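In Praise of the Lazy Savings Account

By Vasanthi Bhuiyan

A reader wrote to me in May to ask whether she was being foolish. She has a good job, a 401(k) she pays into every two weeks, no credit card debt, and close to a year of living expenses sitting in a plain savings account at her credit union. Her brother-in-law had told her over dinner that she was "leaving money on the table," and it had been bothering her ever since. Should she keep three months in savings, like the articles say, and put the rest to work in the market?

I have answered some version of this letter many times in my years of writing this column, and I used to answer it the way her brother-in-law did. I would get out my calculator and show people what an index fund might have grown to over ten years next to what the savings account paid, and I would feel very helpful and a bit clever. I have changed my mind since then, and I would like to explain how, even though it may take me a little while to get there. (My editor is used to it.)

My view these days is that most households would be better off with more cash than the usual advice allows, and that the cost of holding it is smaller than we make it sound. I don't mean everybody. If you have credit card balances at 20-something percent, please pay those first. If you are 26 and your rent is low and your parents would take you in tomorrow, you can run leaner than the rest of us. I am talking about the big middle of people with a mortgage or a lease, a car or two, somebody who depends on them, and a job they would rather not lose.
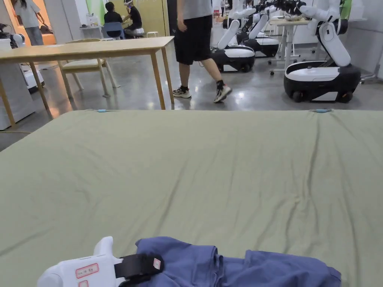
Where three months came from, and why I don't trust it

The rule of three to six months is so common that it feels as if it must have been carved somewhere. It is a rule of thumb, and like most of its kind it is a fair place to start for a person whose life looks average. The trouble is how few lives do.

Think about what the rule supposes. It supposes that you will have one emergency at a time. It supposes that the emergency will be a lost paycheck, with everything else in the house going along as usual. And it supposes that you know what a month of your life costs, which hardly any of us do, me included, until we sit down with a year of statements and a strong cup of tea.

Trouble travels in groups, at least in my family. The year my husband's hours were cut, the furnace went out in the same season, and then the dog ate something she shouldn't have. None of these was a disaster. The furnace repair came to $3,088, and I remember the figure because I wrote the check at the kitchen counter while the man was putting his boots back on. The vet was another $347. Add those to a smaller paycheck and you have a rough spring, the kind where you start doing arithmetic in the shower.

We got through it with no borrowing at all. We had too much in savings, you see. I had been meaning to move it for two years, and I kept forgetting, and my forgetfulness turned out to be the best financial decision I made in my forties!

My friend Walter Echeverri and his wife had a very similar year. Their investments were much better arranged than ours were. They had two months in cash and the rest in a taxable brokerage account, exactly as planned, and when the bills came they had to sell. The market was down that season, as it sometimes is when employers are cutting hours. Walter sold shares at a loss to pay a roofer, and he will tell you it took him a long time afterward to put money back in, even when he could afford to.

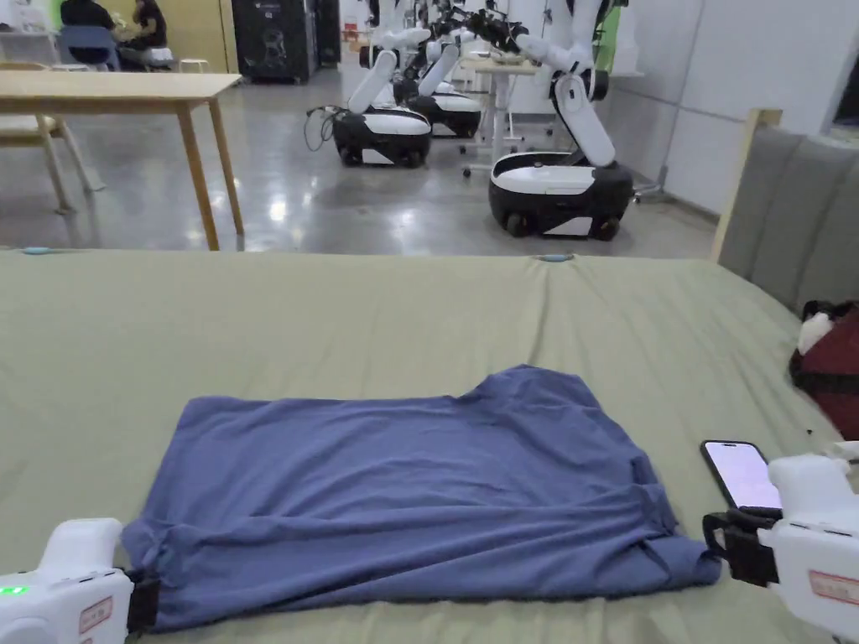

I think about that second part more than the first. The loss itself was survivable, and he even got a bit of a tax deduction out of it. What hurt his plan over the long run was that he stayed out. He had been made to sell at a bad moment, and after that the market felt to him like a place where bad moments happened. A spreadsheet comparing cash to stocks won't show you this, as a spreadsheet never gets a stomachache.

What the calculator leaves out

Let me be fair to the other side, because it has a real argument. Over long stretches stocks have tended to grow faster than savings accounts, and inflation nibbles at cash every single year. If you hold an extra $20,000 in savings for thirty years, you will very likely end up with less than if you had invested it. I can't wave that away and I won't try to.

What I can do is ask what the cash lets you do with everything else. In my experience people with a thick cushion are braver with the rest. They leave their retirement money in stocks when the news is awful, and they pick the higher deductible on the car. They also say no to the extended warranty on the dishwasher, and they will turn down a job offer they don't like and wait for a better one. Every one of those choices is worth money, sometimes a good deal of money, and none of it gets credited to the savings account when we add up who won.

A higher deductible is the easiest one to see. Rajitha Navaratnam, a neighbor of ours in Vakesard, raised hers on both cars and the house once she had a full year put away. She saves $58 a month in premiums. That amounts to a return on her cushion, and it comes in whether the market is up or down, but her bank statement will never say so. She would have to put it there herself with a pen.

Then there is sleep. Financial writers are embarrassed by sleep, I think, since we can't chart it. But if I told you there was a product that let you read your mail without a knot in your chest, and that it might cost you a percent or two a year on a slice of your money, I suspect many of you would ask me where to sign up. We pay far more than that for cable. 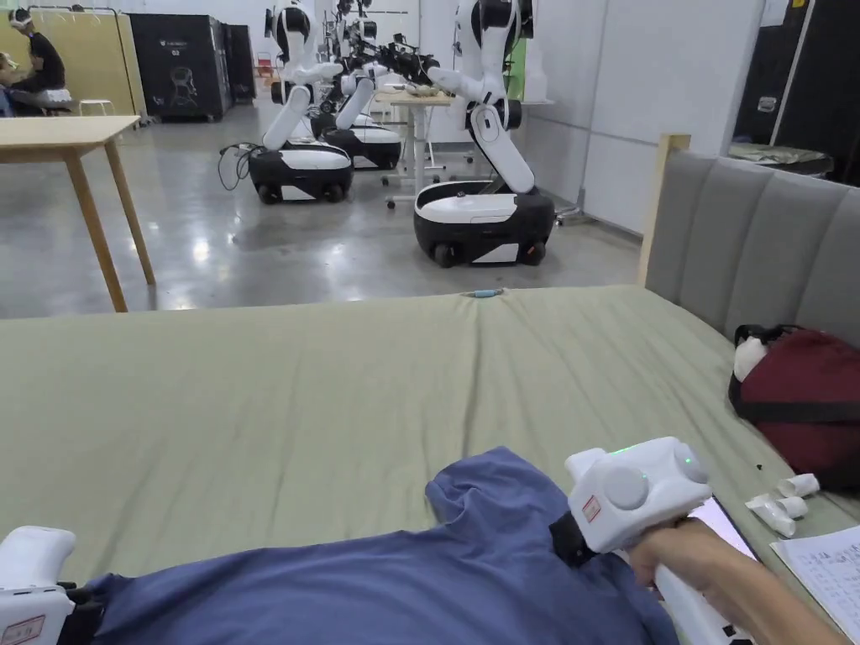 I should add that "lazy" doesn't have to mean careless. There is a difference between money resting in a decent high-yield account and money lying forgotten in a checking account that pays you nothing. If your bank is giving you next to no interest, move it. Make sure it is insured and that you can get at it within a day or two. Beyond that I wouldn't chase every little change in rates. I know a couple who have opened 5 savings accounts chasing bonuses, and they enjoy it as a hobby, but I don't believe it has made them any richer than the rest of us, once you count the evenings.

How much is enough, then?

I wish I could hand you a number. What I told my reader was to forget the months for a moment and write a list. Put down the things that would really go wrong in your particular house. How old is the roof? How old is the car? How long did it take you, or somebody in your line of work, to find the last job? Is there a parent two states away who might need you on a plane with no notice? Is your income the same each month, or does it come in lumps?

Then imagine that two of those things happen in the same year, and ask yourself what you would need in order to get through it with your retirement account untouched and your temper mostly intact. For some families it will come out to four months. For a schoolteacher with tenure and a new roof, it may well be less. For a freelancer with an old house, I would not blink at fourteen.

Parvathi Salian, who used to run the front desk at my old credit union and has heard more money worries than any planner I've met, had a simpler test. She would ask people whether they had ever put off going to the dentist on account of the bill. If the answer was yes, she figured they weren't done saving yet, whatever the articles said. 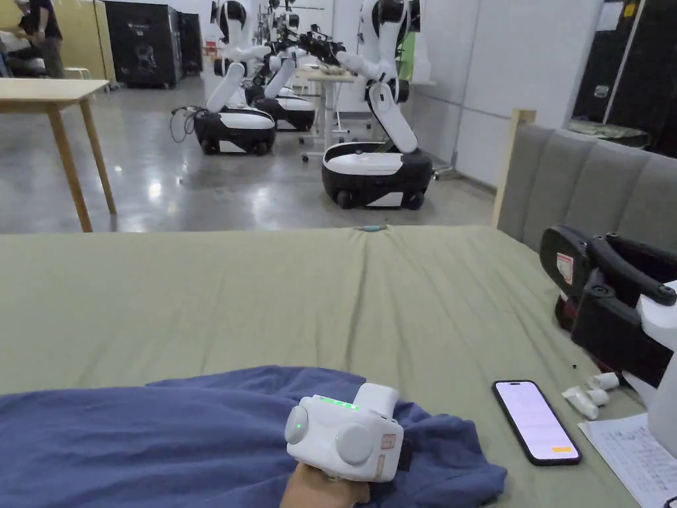 There is such a thing as too much, of course. I have met people with five years of expenses in the bank and nothing at all in the market, and for them the cushion has become a hiding place. If you are in your thirties and you aren't taking your employer's full match because you would rather see it in savings, you are turning down part of your pay, and I would gently ask you to stop. The match comes first. Expensive debt comes right behind it. After those two, I think you may build the pile as high as your list says, with a clear conscience, and let the brother-in-laws of the world say what they like.

It also helps to decide in advance what happens when the pile is full. Pick the amount, write it on the inside of a cupboard if you must, and have anything beyond it go straight to the investment account on its own. I mention this because I did not do it for many years, and though my forgetfulness saved us once, I wouldn't call it a system.

My reader wrote back last week. She did make the list, and between an aging mother and a car she describes as "mostly prayer," she came out at ten months. She has a little more than that. She is going to move the extra, slowly, and leave the rest right where it is. She asked if she should send her brother-in-law this column, and I told her she might wait until after the holidays.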